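In Praise of the Bare Table

By Houda Fawzy
Jun 25, 2018

When I moved to Reltdale I brought with me a table and very little else. My new colleagues found this strange. They asked where I would put my papers, my cables, my pens, and I said that I would put them somewhere, but not on the table. I still give the same answer, and I would like to explain it a little better than I could explain it then.

In my mother's house the table was cleared after each use. It was a rule for everybody, also for guests. If you had been sewing, you put the sewing away before you drank your tea. As a child I hated this. I had to close my book and carry it to the shelf, even when I knew that I would open it again after ten minutes. Now I am a grown woman with work of my own, and I do the same thing without any rule.

Most advice about tidying begins with boxes. You go to a shop, you buy organizers, and you come home and look for things to put inside. I have done this more than once. I own a set of drawers from Toveo with 14 small compartments, and for one whole winter I could not have told you what was in the half of them. A compartment is a promise that you will remember. I was not able to keep so many promises.

My opinion is that the surface must come first. Before you choose any rack or tray, take everything off the table, wipe it, and leave it like this for one day. Eat at it. Put your elbows on it. Then bring back one thing only, the one you missed the most. 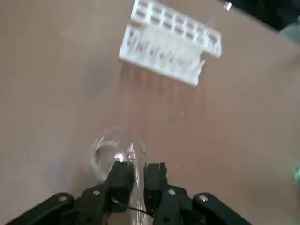
For me this one thing was a small rack, because my work has many little parts and they do roll. A rack with slots has an advantage over a box, and I think it is not praised enough: you see an empty place immediately. In a box the missing piece is hidden by the other pieces. White plastic is also good for this, even if it is not beautiful. I know people who prefer wood or tin, and I do not want to quarrel with them, but small dark things are hard to find in a dark tray, especially in the evening.

My friend Enda Hegarty disagrees with me about almost all of this. He repairs radios in the back of a shop called Sukis, and his bench is covered from one side to the other. He says that his disorder is a map, and that if I cleaned it he would lose 3 days of work. I believe him. I have seen him put his hand under a newspaper and take out the correct screw. But I have also seen him look for his glasses for most of a morning, and the glasses were on the same map.

Where I think Enda is right is about stopping. If a work is not finished, he leaves it exactly in its position, and the next day he can continue without thinking. I lose some minutes every morning when I take out my things again. I used to be ashamed of these minutes. Now I use them to decide what I want to do, and I take out only what I need for that.

There is the question of space, of course. Not every home has a shelf near the table, and a family with small children cannot live by my mother's rule, although she did. For them I would suggest to keep just one corner bare. A corner as large as an open newspaper is enough to write a letter or to sort the buttons.

I do not ask anybody to throw away things. I have kept the Toveo drawers. They stand now in the hallway, with the keys and the stamps in them, and the other compartments I have left empty until I need them.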